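Jeline Two-Arm Practice Cell - Rules Pack and Good Practice Notes

Part no. 3632 / Page revised November 27, 2023 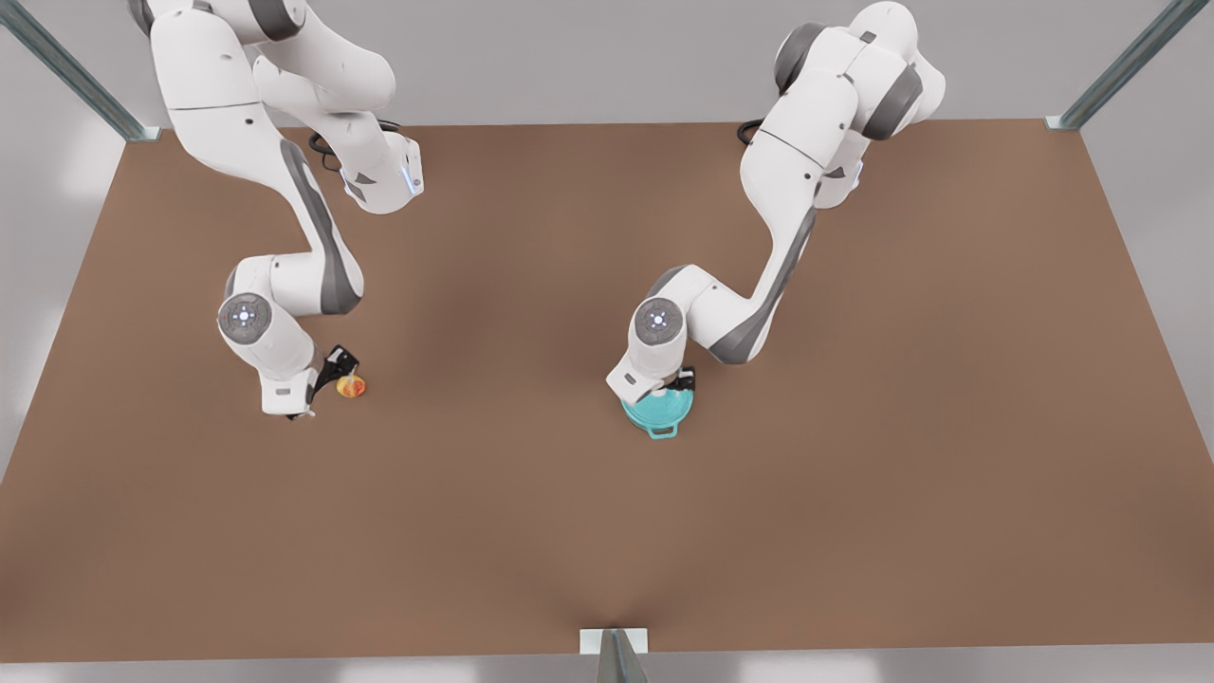

Good rules make a two-arm cell a pleasure to run, and the Jeline rules pack is the part of this product we get most excited about! Every task starts life in the simulator, with both arms working over the same brown tabletop, and the rules are loaded from the very first run. Our favorite starter task is the fruit and the pot. It's a lovely little exercise: the right arm has the small yellow-orange piece, the left has its fingers down in the teal pot, and there's a good wide stretch of bare table between them. We call that stretch the shared zone, and most of the pack is about who may enter it and when.

What the pack covers

The pack has 27 rules, each on its own page, written in everyday words with the matching controller setting underneath. Malcolm Mottram wrote the first set for the Ledness training shop, and Yvonne Entwistle has reworked the zone rules after a long October of trials (her notes in the margins are worth the read). The ones people ask about most:

One arm in the shared zone at a time, unless the task sheet names a handover.

Left and right always mean the robot's left and right. When you view the cell from the front they swap sides on your screen, so write "robot right" in full on every task sheet.

An arm that is holding something has right of way over an arm that isn't. If both are holding, the task sheet says which one waits.

Grip points are written down before the first run. For a pot or a bowl, give the rim position and the depth of the fingers - "grab the pot" isn't enough.

No change to speed or force limits during a run. Stop, change, save under a new name, start again.

Moving from the simulator to the real cell

A task needs 2000 clean simulated runs before it can be signed off for hardware. That sounds like a lot, but the batch tool will chew through them overnight and you get a tidy log in the morning. A clean run has no contact between the arms, no zone rule broken and no dropped object. Near misses are logged separately and we love seeing people read them, they teach you so much about a layout!

The first hardware runs are done at reduced speed with 2 people present, one at the stop button and one at the screen. The person at the stop button doesn't do anything else. Write up your own risk assessment for your own site as well. The pack sits alongside the safety standards that apply where you work and doesn't replace them.

In the box

Printed rules pack, spiral bound
Task sheet pad
Rule files for the simulator and the controller
Fruit and pot starter task, with its finished task sheet
Wall card with the zone rules in large type

Works with Jeline controllers running the current release. Owners of the older Lockwood controller need the adapter file, free on request.

Related items

Jeline Task Sheet Pad, refill
Lockwood Adapter File
Shared Zone Wall Card, large
Ledness Operator Course, workbook
Stop Button Extension Lead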